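Right, people keep asking how the long walk from Sturkedgate to Karthorpe went, so I'm doing a thread. Get a brew. 1/

It's 10 miles if you follow the old railway the whole way, and I'd told everyone I would be finished by lunch. I was not finished by lunch. 2/

The first bit is lovely! You come off the back lane at Sturkedgate, down some steps, and you're straight onto the trackbed with hawthorn on both sides and the river somewhere below you (you can hear it more than see it). Flat as anything. I was going along like I did this every weekend. 3/

Then you get to the cutting, where the drains gave up years ago, and it's just mud. Proper boot-stealing mud. I went in over the ankle and said a word that made a spaniel look round. 4/
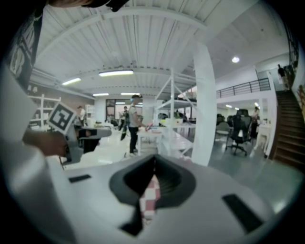

Gingham sighted. All picnic thoughts from this point on.

Past the cutting there's a long embankment with the best view of the day, right over to the moor, and a bench with no back to it. I ate both my sandwiches there at half ten in the morning, which was a mistake I paid for later. 5/

Plendby is the halfway village. Tiny. The old station is a house now but they've kept the platform and filled it with pots of geraniums, and there's a tap by the gate for walkers. I filled my bottle and had a sit on the wall and very nearly got the bus home (there are 2 a day, and one was due, it was like a sign). 6/

Didn't get the bus. Feeling smug about that still. 7/

A few of you have been asking the same thing in replies so I'll stick it in the thread.
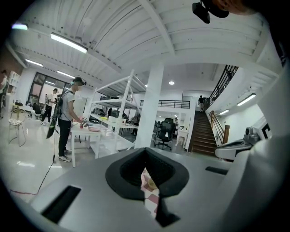 Can you do it with a pushchair?
Only the Plendby to Karthorpe half, and even then you'd want one with big wheels. The Sturkedgate end has the steps and the mud, and there's a kissing gate that's tight for a rucksack, never mind a buggy.

Anyway, the second half. It's wider and better drained and you get more bikes, nearly all of them with a bell and good manners. The viaduct is the big moment. I'm not good with heights so I walked down the dead centre looking at my feet, and I'm told the view is wonderful. 8/

After the viaduct there's a tunnel, not long, but bring a torch, because the middle is properly dark and it drips down your neck. I sang the whole way through. Someone coming the other way joined in on the chorus and then we both pretended it hadn't happened. 9/

Last stretch into Karthorpe goes behind the allotments and I had a blister the size of a broad bean by then. Finished at 3 in the afternoon and lay down on the grass by the car park like something washed up on a beach. 10/ 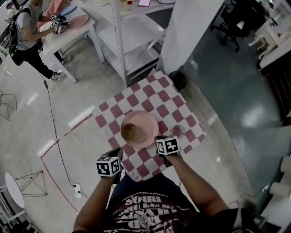
Pink plate, checked cloth, my kind of table.

Next one is the other branch, the one that goes up over the tops, probably in September when the bracken's died back a bit. If anyone knows whether the footbridge is open again please shout, the sign at the Plendby end has said "closed for 7 weeks" for as long as I can remember. 11/

Going to find a plaster now. 12/12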